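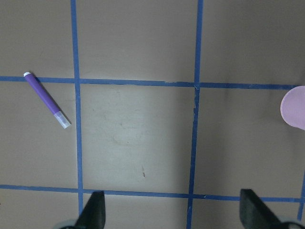
Cempaka Kwok wrote back that the invoices were still coming out with the last column missing, and could we please stop asking her if she had tried a different printer.

Ticket 2726
Product: Clerkar billing, desktop version
Status: Reopened (third time)
Opened: Fri 26 May

Reported problem: Printed invoices stop before the Total column. Customers receive a list of everything they bought and no hint of what they owe. Several have been very pleasant about it.

Log

First reply went out with the standard advice: update the driver, restart, print a test page. Test page was perfect. It has no Total column.

Customer tried a second printer, then one at the Skokero office across the street. Same result on all of them. Printer question retired, with apologies.

Asked for the PDF. The PDF is cut off too, so the damage is done before paper gets involved. Should have asked for this on day one.

Checked the template. It is called "Benítez FINAL new" and was set up for a client who wanted the item descriptions wide enough to hold a short novel. Description column is set to 800. Page width in the same template is 1151. The remaining columns need more than what's left, and Total, being last in line, falls off the page.

Set Description back to the default. Total came back. Customer confirmed, ticket closed.

Reopened the next morning. Total gone again. The Cisby sync copies templates down from the shared folder overnight, and the shared folder still had the wide one. Replaced it there, ran the sync by hand, printed invoice 26 from her test batch. All columns present.

Still open: Clerkar gives no warning when columns run past the page. Passed to development, who have it down for July and did not say which one.

Customer asks that we leave the ticket open until she has seen two mornings in a row with a Total on them. Agreed. Please don't auto-close.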